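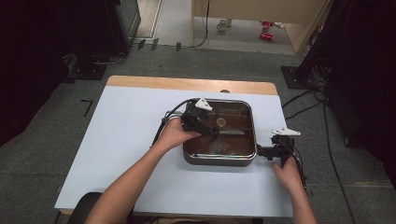

Jarlath Carroll wrote to me in January that a scratched pan is a finished pan, and that keeping one in the cupboard is plain stinginess. He was answering my column on secondhand kitchens, and he went on for two pages. I have read them twice and I still think he is wrong.

Home Columns Kitchen Letters Archive

My square pan is a Heser. I paid 8 dollars for it at the Troltthorpe thrift store, and it had marks on the inside when I got it. It has more now. I use it for cornbread, for roasting carrots, and for the one cake I make. All of them come out fine with a sheet of parchment underneath.

Carroll's argument is that bakeware is cheap, so why put up with an ugly one. I looked at what cheap means. A new pan of the same size at Skestine costs 40 dollars. You can find others for less, and I have owned a few of those. They warped the first time I put them in a hot oven, and a warped pan gives you a cake that is thick on one side.

I do agree with him on one point. If a coating is peeling or coming off in flakes, the pan should go. I threw one out last winter for that reason and did not miss it. But faint scratches and a few smudges are what a pan gets from being used. People see them and think of dirt, or of being poor, and out it goes.

Square pans get thrown out more than round ones, I suspect. They are awkward to store, and food sticks in the corners. Rounded corners help a lot. A sponge gets into them, and brownies from the edge come out whole.

What I would like is for people to wash the pan, dry it properly, look at it in daylight, and then decide. Most of the time it can go back on the shelf – with a towel over it, if the look of it bothers you.

Carroll says he will send me a new one. I have told him to keep it.

Comments (3)

mapleridge: My mother's pan is 55 years old and looks terrible. Still use it every week.

D. Ozoliņš: Parchment is the answer to most of this. I'd still replace it if the rim got bent.

tess_k: With Carroll here. Life is short, buy the pan.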